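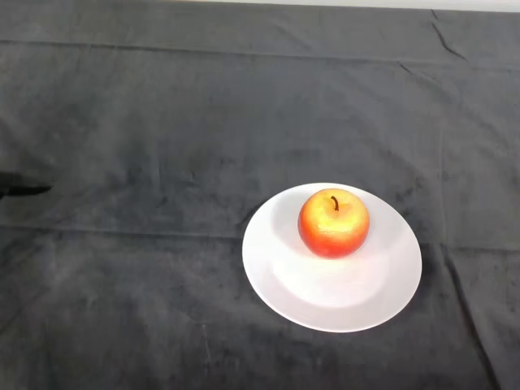
Print this page
E-mail this page

Progress report: Olludcombe Orchard Survey
Period ending January

The grant from the Andine fund pays for a survey of old apple trees in Olludcombe parish and for grafting the ones most at risk. Work is on schedule except for the grafting, explained below.

Survey
We have now visited 26 holdings and tagged 476 trees. Most stand in the lower fields along the stream. The last parish map to show the orchards dates from 1965, and many of the boundaries on it are gone. Where a hedge has been pulled out we have used the old ditch lines instead. Canker is common on the north side of the parish and is recorded on each tree's sheet.

Four holdings have not answered our letters. We will write again and then leave them out.

Identification
Fruit was collected through the fall and compared with the printed keys. Many of the small russets remain unnamed. Leaf samples from these trees went to the Tiditz laboratory, and results are due before the next report. 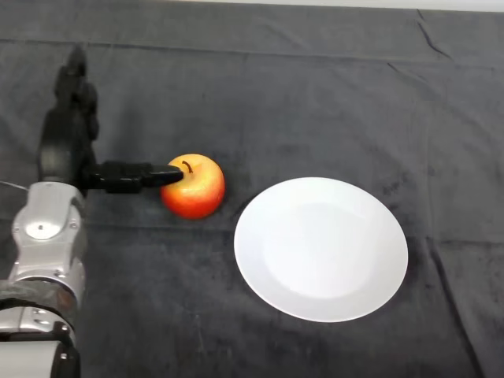 A red-and-yellow apple and a white plate.

Grafting
Mac Giolla Nursery agreed to supply rootstocks in January. The delivery was short, so we have put the oldest trees first and moved the rest to next winter. Scion wood has been cut, labeled and stored in damp sand.

Spending
Travel is under budget. Lab fees are over, as more samples were sent than planned. We ask to move the unspent travel money to cover them and need an answer before the next invoice.

Print this page | E-mail this page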